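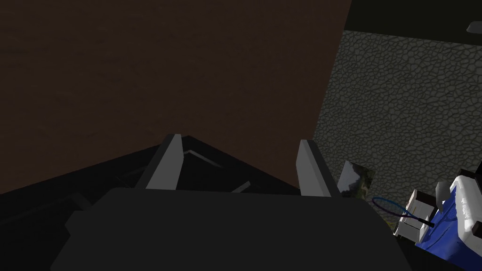 A matte charcoal-gray surface in a computer rendering

Matte is a surface finish with little or no shine. Light striking a matte surface scatters in many directions, so the surface shows no clear reflections and looks much the same from different angles. The opposite finish is gloss. Satin and eggshell fall between the two.

In house paint, matte finishes are common on ceilings and bedroom walls. They hide small dents and uneven plaster well, but they mark easily and are harder to wash than glossier paints. Photographic paper, ceramics and lipstick are also sold in matte versions.

See also: Gloss, Diffuse reflection, Paint sheen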